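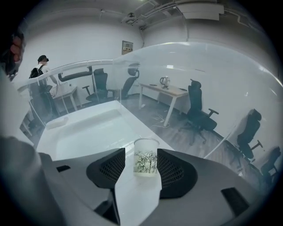 ## 4. Setting up the turntable for first listening

Before you begin, put the Drarico on a shelf that does not shake when people walk past it. Keep the speakers on another surface if you can.

1. Lower the platter onto the spindle with both hands. Do not press it.
2. Reach the belt through the large opening in the platter and pull it over the brass pulley. The belt must lie flat and without twist.
3. Turn the platter ten times by hand, clockwise. If the belt climbs up, take it off and start again from step 2.
4. Put the slip mat on the platter.

**Caution:** The stylus guard must stay on until section 4.2.

### 4.1 Balancing the tonearm

1. Set the anti-skate dial to 0.
2. Screw the counterweight onto the back of the arm, numbers to the front.
3. Remove the guard, hold the arm by the finger lift and open the clamp.
4. Turn the weight slowly until the arm floats level with the platter. Small movements are enough - one quarter of a turn changes a lot.
5. Close the clamp. Turn only the number ring to 0, then turn the complete weight to 18 (this means 1.8 grams on our scale).
6. Set anti-skate to the same value and put the guard back.
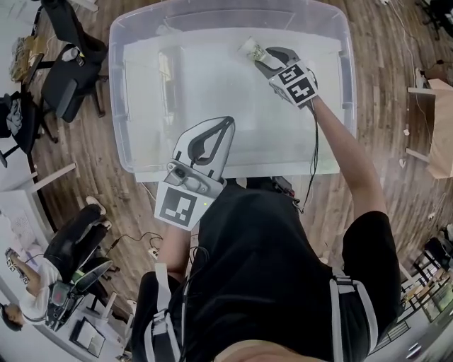 If the arm still drops at the back after step 4, you have probably mounted the heavy weight, part 223. It is made for the older Wuva cartridges. The standard weight is part 117.

### 4.2 Playing the first record

Choose a record which you know well and which is not your most expensive one. Mwanaisha Khaemba, who wrote the first version of this guide, always used side two of an old brass band album, as the trombones show a wrong speed very quickly.

1. Remove the guard.
2. Select 33 or 45 and wait until the light stops blinking.
3. Move the arm over the lead-in groove and lower it with the lever, never by hand.

**Note:** Voices with too much "s" mean that the tracking force is low. Go back to 4.1 and repeat from step 4. For hum, see section 6, Grounding.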